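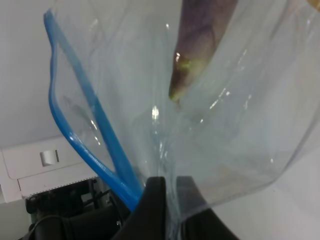
March, started 8:30 a.m.

Delay tower system for Juvwood, continued from the last entry. Goal for today was to finish checking the four Rakier cabinets that came back from winter storage, then run the full signal path from stage box to tower on the shop floor before anything goes in a case.

Cabinets first. Swept each one at low level, grille on, high-pass at 30 Hz. Cabinets A, B and D overlay well enough that I stopped looking for differences. C has a dip in the upper mids and a buzz on slow sweeps through the low end. Pulled the grille. Two of the grille screws had backed out and the foam was touching the surround on one side. Reseated the foam, replaced the screws, buzz gone. Dip still there.

Swapped the HF driver from C into D and measured again. The dip followed the driver. So it is the diaphragm or the gap, and the crossover board is fine. Opened the driver and found nothing obvious by eye. Fitted the spare diaphragm, recentered, remeasured. Response now matches the others. Old diaphragm is in the drawer with a tag on it; please leave it there until I have had a look under magnification. We now have no spare. Order two.

Polarity check on all four after reassembly, LF and HF separately. All correct. I mention it only because last year D went out with the HF reversed after a repair and we lost most of a sound check finding it.

10:15 a.m. Amplifier rack. The rack is on loan from Wuyts and arrived with their own firmware preset in slot one. It is not our preset. Theirs has a shelf on the top end that suits their cabinets and makes ours sound thin. Saved theirs to the laptop under its original name and loaded ours in slot two. Did not overwrite slot one. Before the rack goes back, recall slot one and power cycle it once so it boots the way they expect.

Fan on the lower amp is noisier than the upper. Temperatures read the same on both after an hour of pink noise into the cabinets at moderate level, so I am leaving it alone. Limiter thresholds checked against the sheet. One was entered in the wrong unit, carried over from the old spreadsheet. Corrected in the preset and in the spreadsheet.

Delay time. The main hang to tower distance on the current Juvwood drawing is 40 m. Last year's drawing had the tower closer in, and the old delay value was still stored in the processor. I deleted it. For now the new value is entered as distance and the processor converts using the temperature field. Someone has to update the temperature field during the day. The afternoon-to-night drop on that field is large enough to hear as smearing on snare and vocal at the tower, and last year it was set once at noon and never touched. Suggest we put it on the same checklist as the battery swaps.

Measurement position for time alignment should be on axis and a few meters behind the tower. Do not measure under it. Use the main hang alone first, save the trace, then tower alone, then both. If the sum looks wrong in the low mids, check the high-pass on the tower before moving the delay. The tower does not need to reproduce anything the subs at the stage already deliver that far out.
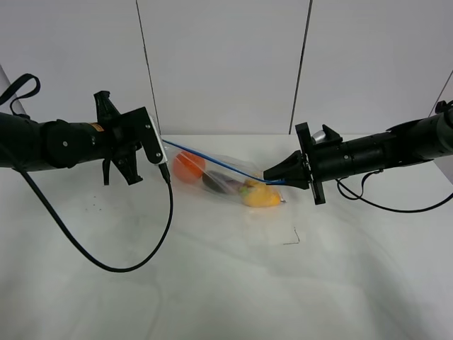

Black arm in from the left, gripper fingers up and down, sensor module on the front face.

11:40 a.m. Signal path. Laid out the 32 channel stage box, the multicore and the return pair to the tower position. Tone through every channel in order. Channels seven and nineteen intermittent. Seven was a dirty contact at the fan-out and cleaned up. Nineteen is a broken shield at the strain relief, reproducible by bending the tail toward the clamp. Cut back and resoldered. Tested again with the tail flexed in both directions while someone watched the meter. Clean.

The return pair to the tower is two 30 m lengths joined with a barrel. I do not like the barrel. It will be lying in grass, possibly in mud, and the walkway crosses close to it. Options are a single longer run, which we would have to make up, or a small sealed box around the joint. For this year I would take the box. The drum we have is full and a longer run would not fit on it anyway.

Hum test with the tower amps on a separate supply from the console. With the grounds tied at both ends there is a clear hum at the tower. Isolation transformer in line at the tower end takes it down below the amp noise. Transformer stays in the tower kit permanently, taped to the input panel lid. The transformer rolls off slightly at the very bottom, well under our high-pass, so it does not matter here.

1:20 p.m. Suswood is the smaller stage and I had hoped to use the same preset for its fills. Tried it on one cabinet in the back half of the shop. Too much energy in the upper mids at short distance, as expected, given that the preset was written for long throw. Made a copy, took the high-frequency compensation out, saved it as the Suswood preset. It needs a listen outdoors before I trust it. The Suswood tent also has a hard floor in front of the stage this year according to the drawing, which will change things again.

Timing for Suswood fills is simple, short distances, no tower. The one open question is spill from the main stage in the changeovers. Delaying the Suswood fills will not help with that and there is no point trying. Scheduling might. Passed on as a question, no answer yet.

2:45 p.m. Rain covers. The tower covers are sewn with the opening on the wrong side for our rigging frame, so the rear flap covers the handle and the connector plate is exposed. Turned one around and it fits if the top strap is moved. Marked the strap positions in chalk. Need to run the noise test again with the cover fitted, since the old covers took a visible bite out of the top octave when the front mesh got wet.

Open items:

Order two HF diaphragms.
Sealed box for the return joint.
Move straps on all tower covers, then sweep with mesh dry and mesh wet.
Temperature field onto the show day checklist.
Reply from Wuyts on whether the rack can stay through load-out.
Outdoor listen, Suswood preset.
Relabel channel nineteen; the old tape came off with the heat.

Left the rack powered down, presets backed up to the laptop and the shop drive. Cabinets are back on their dollies, C nearest the door.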